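Parine Desktop Teardown Notes

Version 2, updated 10/13/19

Parine is a set of notes and part labels for taking apart old office desktops. It covers 105 towers from the Lumier and Masari lots. Each tower has one text file, named by lot and shelf number.
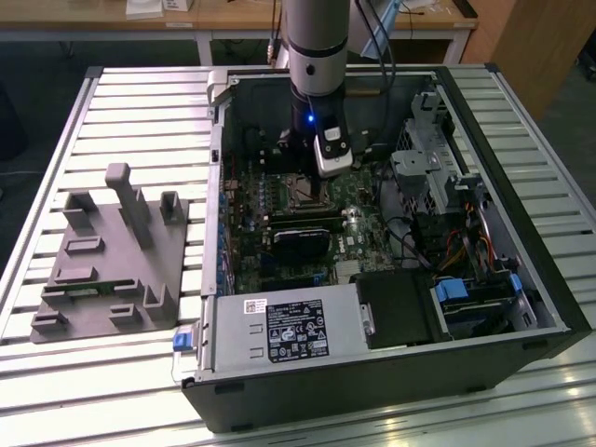 Part names follow the words our bench uses, so they may differ from the maker's manual. Towers are laid on their side with the side panel off before any notes are taken. Anything meant to be pulled by hand goes under "release", including blue latches like the ones on the drive bay and the tab on the power supply. Screws go under "fastener".

The June files used "PSU" and "power supply" for the same part. These are now all "power supply". Memory slots are listed even when empty.
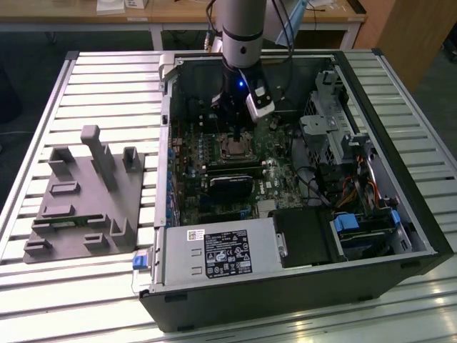
Jaber asked whether the processor and its socket could be separate entries, as the older files lump them together. They are separate from this version on. The old combined label still loads but will be dropped later.

Known gaps: cable routing is not recorded, and fan brackets are missing from most of the Masari files.

Files are plain text, one part per line. Corrections are welcome by shelf number.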